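4. Setting up the Fulby kitchen scale

Read this before first use. Takes 5 minutes, less if the batteries are already in.

4.1 Where to put it

1. Pick a flat, hard table or counter. No cloth, no mat, no tray under it.
2. Check all the feet touch. Rocking scale = wrong numbers.
3. Keep away from fans, open windows, the stove.
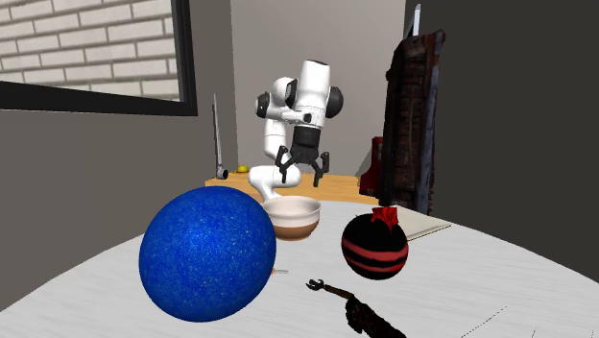

4.2 First power-on

1. Slide the cover off, batteries in, plus side as marked.
2. Press ON. Wait for 0. Don't touch the plate while it's starting up.
3. Hold UNIT to switch grams / ounces. It remembers the last one you used.

Note: if the display shows 97 or anything else with nothing on the plate, press ZERO. Still there? Power off, move the scale, start agian.

4.3 Weighing with a bowl

1. Bowl on first, empty. Center it.
2. Press ZERO. Display goes back to 0.
3. Add flour, sugar, whatever. Read the number once it stops moving.
4. Next ingredient: ZERO again, keep going.

Wide bowls can hide the display. Use a smaller one or slide the scale toward you.
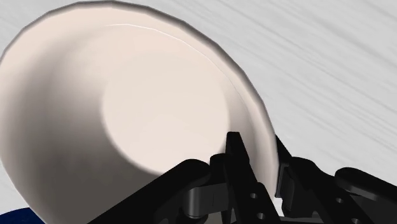

Lift the bowl off and you get a minus number. Normal. Press ZERO before the next job.

CAUTION: never drop weight on the plate. Don't leave anything sitting on it overnight, it throws the sensor off.

4.4 Calibration check

1. Put a 100 g weight on the plate. Then 300 g.
2. Off by more than 5 g on either one: hold ZERO and UNIT together untill CAL shows, then follow section 6.

Questions go to Sawsan Haddad at Wolent support. Have the serial number ready, its on the underside.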